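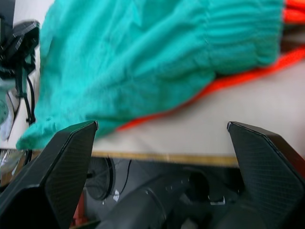

Skillside Dederville: Two-Arm Cloth Cell, Maintenance and Setup Meeting No. 26

Last updated: July 28, 2020

Chair: Santosh Pant
Attending: cell operations, mechanical, controls, Ulham site (by phone)
Apologies: purchasing

1. Minutes of the previous meeting

Accepted with one correction. Item 4 gave the wrong arm for the replaced elbow cover. It was the left arm. The maintenance log already has it right.

2. Actions carried forward

2.1 Spare fingertips. Ordered through Luo, not delivered. Purchasing to get a ship date in writing. Open.

2.2 Backup of controller parameters. Done for both arms. Copies are on the cell PC and the Ulham server. Closed.

2.3 Torque check on the shoulder mounting bolts. Done on the right side. The left side was stopped when the wrench was found to be past its calibration date. Left side to be repeated with the Ulham wrench, and the right side checked again with the same tool. Open.

2.4 Emergency stop test sheet. The old sheet had no space for the reset result. New sheet issued. Closed.

3. Gripper condition

3.1 Mechanical inspected the fingers on both arms with power locked out. The gripping faces are serviceable. Lint had packed into the surface grid near the tips of the right gripper and was brushed out dry. Solvent is not to be used on the faces until the supplier confirms what they are made of.

3.2 The left gripper closes off center. Measured with a feeler gauge at the tips, the offset is 2 mm toward the operator side. Controls considers this a homing error. Mechanical wants the finger carriers pulled and looked at before anything is changed in software. Agreed to do the carriers first.

3.3 Knit garments remain the hardest load for pinch alignment. Ribbed sections bunch under the tips, and with the current offset one finger reaches the cloth before the other. No speed increase on knits until 3.2 is closed.

3.4 Cleaning interval. Ulham cleans every shift. Dederville has been cleaning when the operator sees a need. Agreed that Dederville moves to every shift, signed in the log.

4. Wrist cables

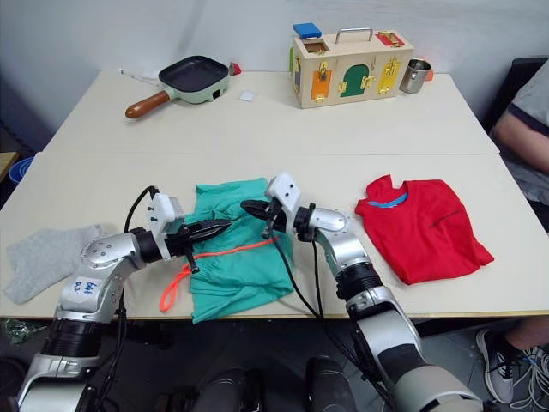
Fault 63 (wrist communication lost) was logged 11 times on the right arm since the last meeting and not at all on the left. Controls swapped the two wrist modules and the fault stayed with the right arm, so the module is ruled out. The connector was reseated with no change. Mechanical then looked at the routing. On the left arm the slack makes a loop up and over the top of the wrist module. On the right the cables hang from the gripper, lie across the front of the green cloth and drop past the table edge next to the arm. A cable in that position can rub on the edge and can also be dragged by the load. The supplier's drawing shows the left-hand arrangement for both arms.

4.1 Right arm to be rerouted to match the drawing. Clips to go on the forearm segment only. No clips on the ribbed joint sections.

4.2 After rerouting, run the wrist through its full rotation by hand guide, then at reduced speed, then at working speed. Stop at any point where the cable goes tight. Record the joint angle.

4.3 If fault 63 comes back after rerouting, the right wrist cable is to be replaced as a complete assembly. No field splices.

4.4 Ulham asked whether the cable should be replaced now regardless. The chair preferred to reroute first so that the cause can be identified. Ulham's objection is noted.

5. Two-arm stretch, force setting

5.1 The stretch routine takes one end of the cloth in each gripper and draws the arms apart until the force limit is reached. The limit is a single value used for every garment. Operations reported corners slipping out of the grip on thicker items.

5.2 Controls explained that the limit reads high when the left fingers close off center, as the cloth is pulled at an angle. The value should therefore be left alone until the homing question is settled.

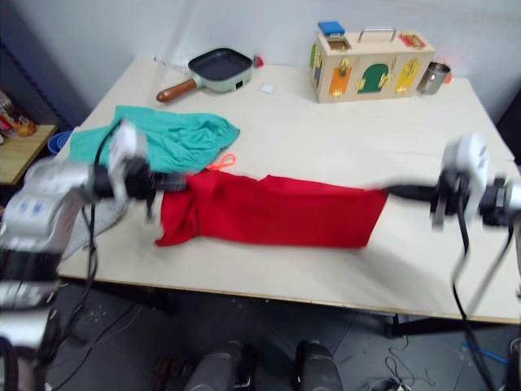 5.3 Once the left gripper is back on center, the limit will be set again from zero. Start with the arms level and no cloth, take the reading, then repeat with a flat woven item and with a T-shirt. Knit items come last. The readings go on the setup card along with the finger opening used.

5.4 Operations asked for separate limits for knits and wovens. Controls can add a second value without changing the program structure. To be raised again when the readings are in.

5.5 Some slips may be due to the pinch point being too close to the hem. Operations will note the pinch position for each slip in the log. Entries that say only "dropped" are not enough to work from.

6. Table and floor

6.1 Table position. The joint between the tables had opened slightly and was closed up again. The feet are to be marked on the floor with tape so that a shift can be seen at start of day.

6.2 Cables on the floor inside the cell are to be tied back to the base or covered. Operations to do this during the same stop as 4.1.

6.3 Hand tools are to be signed back in before the arms are enabled.

7. Actions

Purchasing: ship date from Luo for fingertips (2.1)
Mechanical: left shoulder bolts, recheck right (2.3)
Mechanical: pull and inspect left finger carriers (3.2)
Mechanical and controls: reroute right wrist cable, rotation test (4.1, 4.2)
Controls: rehome left gripper if carriers are sound, then reset stretch limit (5.3)
Operations: cleaning log, slip entries, floor tape and cables (3.4, 5.5, 6.1, 6.2)
Santosh Pant: ask supplier for finger face material (3.1)

8. Next meeting

To be called by the chair after the rotation test. Ulham to send its wrench certificate beforehand.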